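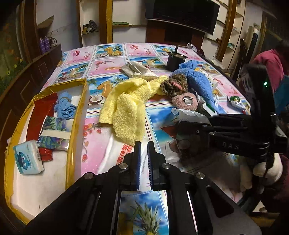

Attachment 1 - table with the fruit-print cloth, open box on the left

Ticket: BC dates off by one year on public timeline
Product: Gruvley (timeline module) with Pirel date add-on
Site: Stislow Ancient History Room, web catalog
Priority: high, school groups are using the page in July
Status: open, partly fixed, see bottom

Problem as first reported

Every BC date on the public timeline shows one year late. Entry typed in as 4 BC comes out as 3 BC. AD dates fine. Edit screen shows the right year, public page shows the wrong one, so whoever typed it in didn't make the mistake. Printed labels also fine, they pull straight from the edit screen.

Affects some 90 records. All of the late Republic shelf, most of the Roman coins, the inscriptions from the Delić collection. Greek stuff too as far as I've looked, haven't looked far.

A visitor caught it, not us. Consul list on the page puts the wrong pair of consuls next to the wrong events and if you know your Republic it jumps right out.

What I tried

9:10 am - Cleared site cache. No change.
9:25 - Different browser, then my phone. Same wrong year both places.
9:40 - Turned off Pirel. Timeline drops all BC entries completely, AD entries stay. Turned it back on, they come back, still wrong.
10:05 - Made a new record from scratch, typed 4 BC. Public page: 3 BC. So it isn't left over from the old import.
10:20 - Typed 1 BC in the same record. Public page shows a blank where the year should be. This one is the giveaway I think.

Guess: something is storing years as plain minus numbers with a zero in the middle. There's no year zero in the BC/AD count, goes from 1 BC right to AD 1. Astronomers do use a zero, and then 1 BC is 0, 2 BC is minus one and so on. If Pirel saves it the astronomer way and Gruvley just strips the minus sign and sticks "BC" on the end, you get exactly what we're seeing. Would explain the blank too.

Please don't just tell me to add a year to every record. Did that on three of them to test. The public page looks right but then the labels print wrong, and the spans go bad - the gap between a BC and an AD event should skip the zero and the edit screen had that right before I touched it. Put them back how they were.

Second problem, maybe related

Names with accents break on export. Delić comes out with two junk characters on the end in the CSV. Page itself is fine. Search for Delić finds nothing, search for Deli finds everything, incl. a note about lunch in the staff calender.

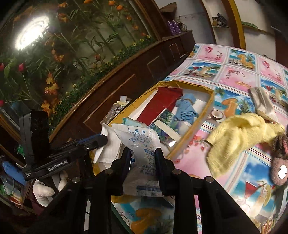

Export goes bad at the CSV step and not before, pretty sure of that now. Needed a test string with no Latin letters in it at all, so I used the big characters off the white packet, 干燥剂, and put them in the notes field of a dummy record. Saved OK, displays OK on the page. In the CSV it's garbage. Opened the same file in a plain text editor and forced UTF-8 and the characters came back fine, so the data is in there and the spreadsheet is guessing wrong on open. Same trick brings back Delić. Greek inscriptions too, breathings and all. So export needs whatever marker tells the spreadsheet it's UTF-8, or a dropdown to pick. Search thing is separate I guess.

Reply from support, pasted in

"Thank you for the details. We can reproduce the BC offset when the add-on is active. Please go to Settings, Dates, Year numbering and change Astronomical to Historical, then rebuild the timeline index."

Followup

1:15 pm - Setting was on Astronomical. Don't know when that happened, pretty sure it was Historical before the last update. Changed it. Rebuild ran, took a while, no errors.
1:50 - New record, 4 BC shows as 4 BC. 1 BC shows as 1 BC. Good.
2:05 - Old records mostly right. Coins OK, consul list OK and lines up with the events again.
2:20 - Date ranges still wrong on the END year only. Start year fixed. Looks like the rebuild only touches the first date field.

Still open

- End year on ranges, see 2:20
- CSV encoding
- Search on accented names
- Does the setting flip back on the next update? Need an answer on this before I let anything auto update

Can send the dummy records if useful. Leaving them unpublished, don't delete.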